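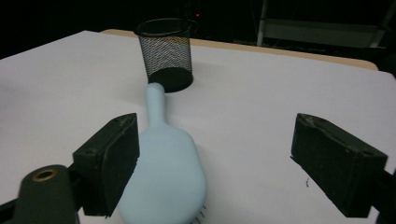
The Second Life of the Handwritten Letter

Tia Tindall writes her letters before breakfast, while the kettle is on and her phone is still charging in another room. She has 11 regular correspondents, and she can tell you which of them likes gossip and which one wants to hear about the garden (her tomatoes got four pages in July, and she'd happily have written four more!).

I spent a week reading other people's mail for this story, always with permission, and I loved every minute of it. The letters were long, messy and full of crossings-out. One began in the middle of an argument about soup. Another had been set down for ten days and picked up again with "Anyway, the roof."

Tindall belongs to Pluditz, a letter exchange that pairs strangers by reading taste. New members fill out a card listing 12 books they would save from a flood, and somebody with an overlapping shelf writes first. Her longest match is Jelle Timmermans, a retired ferry engineer who shares her devotion to sea stories and disagrees with her about nearly all of them.

"He told me I'd misread a whole novel," she says. "I went back and read it again so I could tell him he was wrong. It took me a month, and he was right."

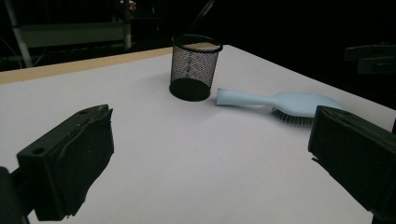 That slow pace is what people kept bringing up. Fletcher Whitelaw, who joined last winter, used to send his brother a dozen messages a day and couldn't remember any of them by evening. Now the two trade letters every couple of weeks, and he has learned more about his brother's childhood than he did growing up in the same bedroom — including who really broke the porch window.

The paper matters less than you might expect. Whitelaw writes on yellow legal pads. Timmermans uses the backs of old tide tables, and Tindall buys whatever is cheap, though she is fussy about ink and will cross town for a good dark blue.

If you want to try it, her advice is to keep the first one to a single page and ask at least one question you want answered. Then mail it the same day, before you can read it over. She has seven replies to write this week, and the soup argument is still going.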